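This site uses cookies to remember your preferences. By continuing to read you accept this. OK | Settings

November, evening

Third attempt at the kitchen radiator today. The valve body is a Schwerdtfeger with the old tail thread, and the replacement head from Fliro does not seat on it without the adapter ring. The ring was in the box all along, taped under the lid. Fitted at ten past four. The head now turns through its full range and the pin moves freely.

Before touching it I logged the temperatures again. Flow pipe 52, return 31, room 16.5. With the lockshield open another quarter turn the return came up to 36 after twenty minutes and stayed there. I would like it nearer 40 but the boiler is set low and I am not going to change two things on the same day. That mistake cost me most of last winter.

System pressure was 1.1 bar cold. Topped up to 1.4. It had been 1.4 at the start of the month, so there is a loss somewhere, or the expansion vessel is giving up. I have put dry tissue under the six joints I can reach and will look at them tomorrow morning before the heating comes on. The two under the hall floor will have to wait.
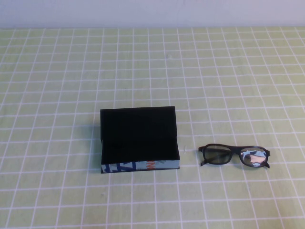
Bled the upstairs radiators after that, lowest first. The back bedroom gave a long hiss and then a spit of black water, which means magnetite, which means the inhibitor is spent or was never put in. The previous owner's folder has a receipt for inhibitor from the merchant in Wurwood but no date on it. I will buy a test strip and find out properly.

Gas meter read at six: 1626. The last reading was 90 units lower. Most of that is the cold week, when I left the hall stat at 19 overnight by mistake. Need another fortnight of readings before the figures say anything useful about the new valve.

Rain from three onwards. Gutter over the porch overflowing at the left-hand bracket again – leaves, probably, though I cleared it in October. Ladder is still at the allotment.

Walked to the post box in a dry spell and came back by Flisport to see whether the pool had put its winter hours up. It closes at eight now. That rules out going after work unless I leave on time.

Supper was soup. Kitchen at 18.5 by nine o'clock, with the door shut and the oven off, the best figure this month. The valve ticks slightly as it closes. The leaflet says this is normal for the first few days.

To do: test strip, PTFE tape, 15 mm olives, ring about the expansion vessel.

Back to top | Contact | All text copyright the author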